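Keeping the Official Score Sheet for a School Volleyball Match

Udulel Interscholastic Athletics Office
Scorer and Table Crew Guidance
Revised 7/19/22

Purpose of this page

This page explains how to keep the score sheet at a high school volleyball match played under the office's rules. It is intended for new scorers, assistant scorers and athletic staff who assign them. Scorers who have worked before should still read the sections on substitutions and on correcting errors, both of which were rewritten for the coming season.

A scorer must be at least 16 years of age and may not be a member of either team's coaching staff. Students may serve as assistant scorers at any age if an adult is seated at the table. Questions about eligibility should be sent to Lungile Sibiya, Coordinator of Officials, before the day of the match.

What to bring

The host school provides the score sheet, the lineup cards and a working clock. The scorer should bring two pens with dark ink, a straightedge and a copy of the current roster for each team. Pencil is not accepted on the official sheet. Rosters are posted by noon on the day before each match. If a roster has changed since posting, the coach must present the change in writing.

Phones may be kept at the table but must be silenced. They may not be used to keep a second running score.

Before the match

Arrive 45 minutes before the scheduled start. Report to the first referee, give your name and confirm which end of the court each team will use in the first set.

Fill in the heading of the sheet first: the names of both schools, the level of play, the site, the date, the scheduled time and the names of the officials. Write the full name of each school. Abbreviations caused a number of misfiled sheets last season, particularly at the Jandia and Venter sites, where several schools share initials.

Next, copy the roster numbers in numerical order. Enter the number worn on the uniform, even if it differs from the number on the posted roster, and bring any difference to the attention of the second referee. Write the libero's number in the separate box provided. Do not enter it a second time in the list of players.

Collect a lineup card from each coach no later than two minutes before the end of the timed warm-up. Do not show one team's card to the other team. Once both cards have been received, copy the six starting numbers into the boxes marked I through VI. Box I is the right back position, and for the team serving first it holds the first server. Boxes II through VI follow in serving order.

Check the lineup twice. The second referee will compare the players on the court with the cards, but the sheet is the record that will be used if a question arises later in the set.

Recording the serve and the score

The sheet has one row for each position in the serving order. When a player is about to serve, find the row and confirm that the number on the uniform matches the number written there. If the wrong player is about to serve, say nothing until the ball has been contacted. Then notify the second referee at once. The scorer does not warn a team that it is out of order.

Each time the serving team wins a rally, write the new point in the server's row and cross off the same number in the running score column. When the serving team loses a rally, write the letter R in that row to show a loss of serve. Then move to the other team's side of the sheet, cross off the point in its running score and write that point in a box in the row of its next server, since the point was earned on the opponent's serve.

Work in the same order after every rally: server's row, running score, visible scoreboard. The assistant scorer should read the scoreboard aloud quietly after each point so that the two records can be compared. If they do not agree, the scorer should signal the second referee before the next serve. A difference of one point is easy to settle after one rally and very hard to settle after ten. 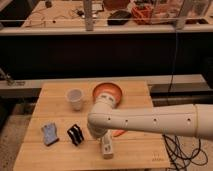
Replays are shown with the letters RP in the server's row. No point is added and the serve does not change. Point penalties are shown by circling the point awarded and writing a short note in the comments section with the score at the time.

Substitutions

Each team is allowed 18 substitutions per set. A request is made when a substitute enters the substitution zone or when the head coach signals to the second referee. The second referee will hold the players at the sideline until the scorer is ready.

Take the following steps in order.

Find the row of the player who is leaving. Draw a single slash through that number so that it can still be read.

Write the number of the entering player immediately to the right.

Cross off the next number in the substitution column for that team.

In the server's row, write S if the serving team made the substitution or Sx if the receiving team made it.

Raise one hand to show the second referee that the entry is complete.

A starter who leaves may come back only in the same position in the serving order. Before raising your hand, look back along the row to be sure the entering player has not already been recorded in a different row during that set. If there is a conflict, keep your hand down and tell the second referee.

Notify the second referee when a team has used its 15th substitution, and again for the 16th, 17th and 18th. The second referee will pass this on to the coach.

Libero replacements

Libero replacements do not count as substitutions and are not entered on the main sheet. They are tracked by the assistant scorer on the libero control sheet. The assistant writes the libero's entry beside the number of the player being replaced, and notes when that player returns. The libero may serve in one position in the order only. The first time the libero serves in a set, the scorer draws a triangle beside the roman numeral for that position.

If the school has not supplied a libero control sheet, a blank one may be printed from the forms page. A plain sheet of paper ruled into six columns is acceptable if no printer is available.

Time-outs

Each team has two time-outs per set. Write the score in the time-out box with the requesting team's points first. Enter T in the server's row if the serving team asked for the time-out and Tx if the receiving team asked for it. Tell the second referee when a team has used both.

Correcting errors

Errors will happen, including with experienced scorers. Do not erase, use correction fluid or write over an entry. Draw one line through the mistake, write the correct entry as close to it as possible and add your initials.

If the error affects the score, the serving order or the number of substitutions, the match must be stopped at the next dead ball. The first referee makes the decision. The scorer's part is to state what the sheet shows and to answer questions. The scorer should not discuss the matter with coaches, players or spectators. Coaches who come to the table during play should be referred to the second referee.

In a review carried out in March, the office examined 300 sheets from the previous season. Of these, 49 had to be returned to the host school. The most common fault was a missing signature, followed by a final score in the summary box that did not match the running score.

Between sets

At the end of each set, circle the last point scored by each team and draw a line through the numbers that were not used. Enter the final score and the ending time, then ask the second referee to look over the set.

Teams must submit a new lineup card for every set. Do not assume that the starting order will stay the same. For a deciding set, wait until the coin toss has been completed before marking the first serve.

After the match

Complete the summary box with the score of each set, the winning school and the total number of sets won by each side. Sign the sheet and print your name beneath the signature. The assistant scorer signs the libero control sheet. The first referee signs last. No entries may be made on the sheet after that signature.

The host school must upload a clear copy through the Retach portal by 10:00 a.m. on the next school day. The paper original stays on file at the school until the end of the academic year. Last season the office received 2,729 sheets through the portal, and those with the school name and date in the file title were processed first.

Training and contact

New scorers are required to complete the online module and to work beside a certified scorer at two matches before being assigned on their own. Training is arranged by Yanling Lü, Table Crew Instructor. Requests should include the applicant's name, school and preferred level of play. Certification is valid for two seasons.

Sample score sheets, blank libero control sheets and the list of approved abbreviations are available on the forms page.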